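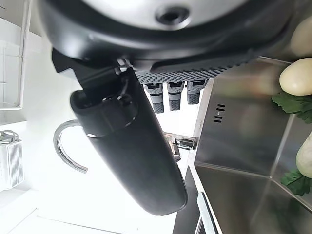

Section 7: Bottles, mugs and the dishwasher

Welcome to the wet end of the kitchen! If you've read the earlier sections you already know where the coffee lives and how to get the blinds up. This section covers everything you drink out of, from the moment you put it down by the sink to the moment it goes back on the shelf. I wrote it for people who are new to room 221 at Gourlay, but I've watched enough old hands wedge a travel bottle under the top rack that I'd like them to read it too (you know who you are, and I still like you).

Before you start

You'll need the bottle brush, a regular sponge, a dish towel and a box of Sinon tablets. The brush and sponge belong by the faucet. The tablets are in the tall cupboard, second shelf, behind the paper filters. If the box is down to its last few, write it on the shopping sheet right then, while you're thinking of it.

Note: Sinon makes tablets and also a rinse liquid, and the packages look a lot alike. The liquid goes in the little round reservoir inside the dishwasher door and nowhere else.

Bottles

Black screw-cap bottles are the ones I get the most questions about, so let's do those first. They get washed by hand, every time, even when there's a big tempting gap in the rack.

1. Unscrew the cap and empty the bottle into the sink. Coffee, tea and water are fine down the drain. Protein shake is fine too if you chase it with plenty of water.

2. Give the bottle a first rinse under the faucet, swirl and pour out. The gooseneck spout swings, so move it over the basin you're using before you turn it on. I forgot once and watered the counter, my sleeve and the February rota.

3. Put in one squirt of dish soap, fill it halfway with warm water and work the brush all the way to the bottom. Turn the brush as you pull it out.

4. Wash the cap separately. If it has a cord loop, run the loop between your fingers with a bit of soap, and go around the spot where the cord meets the cap with a corner of the sponge. That's where the gunk likes to sit, and you won't see it on anything black.

5. Rinse both parts until there are no more bubbles. Then rinse once more, because soapy coffee is awful.

6. Stand the bottle upside down to drain and leave the cap next to it, off. Please don't screw it back on wet!

Caution: Never pour boiling water into a bottle and close it. The pressure builds up and the cap can let go in your hand. Warm tap water does the job.

Note: Don't pick up a full bottle by its cord. The loops are handy for carrying an empty one across the room, but I wouldn't trust one over a tile floor or anybody's laptop.

Mugs

Mugs are easier. Nearly all of ours can go in the dishwasher, and the ones that can't have a dot of red nail polish on the bottom (my daughter's, donated with great ceremony). The printed ones are the only group I'd ask you to be a little careful with. A faint drawing on a pale glaze doesn't need much scrubbing to become a fainter one, so I stick to the soft side of the sponge for those and save the green side for pans.

7. Tip out whatever is left in the mug. Tea bags go in the compost pail.

8. Wipe any lipstick or dried milk off the rim with the sponge. The machine is good, but it isn't great with rims.

9. Check the handle. Give it a gentle wiggle, look for hairline cracks where it joins the body, and if you find one, the mug is done. Wrap it in newspaper and put it in the trash. I know it was your favorite. I'm sorry.

10. Hold the mug by its body or its handle, whichever suits your hand, and bring it over the rack with the handle pointing away from its neighbors. Squared-off handles take up more room than the round kind and love to hook themselves over a tine, so lower those in slowly.

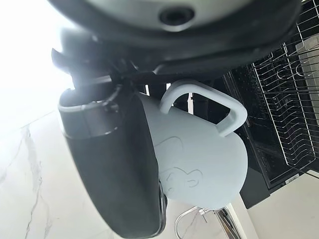

11. Set the mug down with its opening facing the bottom of the machine and let it lean a little against the tines. The lean helps the water run off the base. If it rocks, move it over one slot.

12. Keep going until the row is full, leaving a finger's width between mugs. Touching mugs chip each other, and the sound of it at two in the afternoon goes right through me.

Loading the rest of the rack

Pull the rack out all the way before you load anything. I see people open it halfway and fish around at the back by feel, which is how we lose glasses. Plates go on edge, facing the middle. Utensils get sorted at the sink first, and sharp knives stay out completely: wash those by hand, dry them and put them straight back in the block.

If the machine is running when you get there, it's fine to park things in the sink. Use the dish rack in the right basin and keep the left one free for whoever needs to fill a kettle or scrub a pan. Plates stand up in the rack, utensils go in with them, and nothing gets balanced on top.

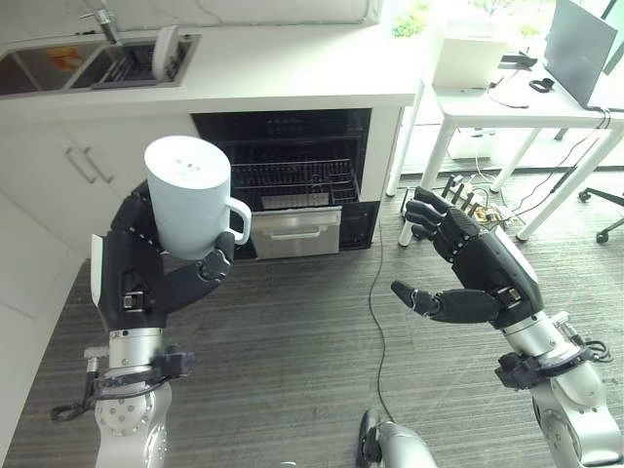

White mug by the open dishwasher, rack pulled out.

Starting the wash

13. Spin the arm with one finger. It should go all the way around without knocking into anything.

14. Drop one Sinon tablet in the compartment and click the lid shut. One! Two tablets will give you foam and a film on the glasses that takes three more washes to get rid of.

15. Slide the rack in gently, close up, and choose the everyday program. The Prarkelar sheet taped inside the cupboard lists all the others, but I've never found a use for them on mugs.

16. Flip the magnet on the front to RUNNING. When it's finished, whoever gets there first flips it to CLEAN and opens it a crack to let the steam out.

Caution: Keep your face back when you open it after a hot cycle, and give the mugs ten minutes before you grab one. The handles cool down long before the rest does.

If something goes wrong

Water in the bottom after a cycle: take out the filter, rinse it under the faucet, put it back and run a short rinse.

White spots on the mugs: top up the rinse liquid.

Door won't close: something is sticking up. Nine times in ten it's a wooden spoon.

Bottle smells even after washing: a spoonful of baking soda, fill with warm water, leave it overnight with the cap off, then rinse. Put a note on it so it doesn't get poured out by a kind soul.

For anything that leaks, call the Trerkine desk at extension 2992 and shut the valve under the sink while you wait. Everything else can come to me.

Teun Aerts
Last changed 4 July 2025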